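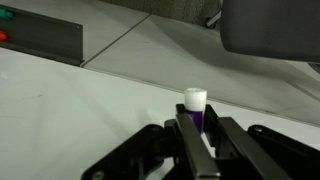
News from the Wolau Chamber Choir

Our summer concert in July will have a new piece in the middle of it, and many of you have asked what it is. It is called Ellwood, and it was written for us by Hilkka Pesonen. She worked on it during the whole winter and gave us the last pages shortly before Easter. The piece is for choir, two cellos and a small organ, and it takes 11 minutes to sing.

Hilkka took the words from letters that a forest worker sent home to his sister. He writes mostly about weather, boots and food, and only once about how much he misses the house. She has put this sentence very near the end, where the altos sing it alone and the cellos stop. At the first rehearsal we had to repeat that page many times, because the entry comes on a weak beat and we all wanted to come in too early. Now it goes better. The tenors still have a difficult passage on page 14, with five flats, and they ask for patience.

Aivar Grigaitė will conduct. He has asked that everybody learns the second part from memory, so that we can stand in a half circle and look at each other. Please bring a pencil also to the last rehearsals – he changes the breathing marks quite often.

The rest of the programme is older music, with some psalm settings and three folk songs arranged by Divina Malabanan. Divina sang with us for many years as a soprano and will travel back for the evening. She will speak a few words about the songs before the interval, and the doors will be open from half past six.

About money: the commission cost us 2,000 euros. From the spring collection we received 616 euros, and the choir fund paid the rest. We thank everyone who gave something. We have printed 200 programmes with the full text of the letters in both languages, and they are free at the door.

Tickets can be reserved with Geeta Ahuja, at rehearsal or by telephone in the evening. Seats in the side gallery are cheaper, but from there you do not see the cellos so well. Singers who can help with carrying the chairs should come at four o'clock and enter by the small door behind the church.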